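Student Projects » Kitchen task, simulator round

tramutent_79
Hello all. Our club is preparing the plate task for March, only in the simulator for now. The arm must bring a plate from the sink to the rack. In 200 runs it touches the rack wires far too often. I think our approach is too low – Coutinho thinks the wire model is wrong.
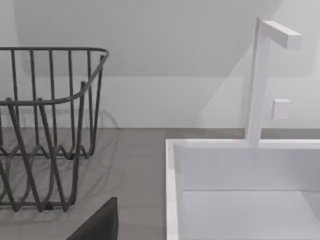 Wrist view, run 3264, rack left and sink right

Coutinho
I still say it is the collision shape. The wavy dividers are thin, and if the simulator wraps them in one big block, you can't put any plate between.

clikbridge
I don't agree. Check your grey values first. Finger, rack and counter are all grey, so your detector has a hard life. Change the rack colour for one test.

tramutent_79
Soledad Goicoechea, our teacher, does not allow us to change colours, the rules fix them. But the collision shape I can look at tonight.

ikoreo
We had the same fight last year. Raise the approach by 4 cm and then argue.

Coutinho
That only hides the problem.

tramutent_79
I will try both, separately, and post the logs.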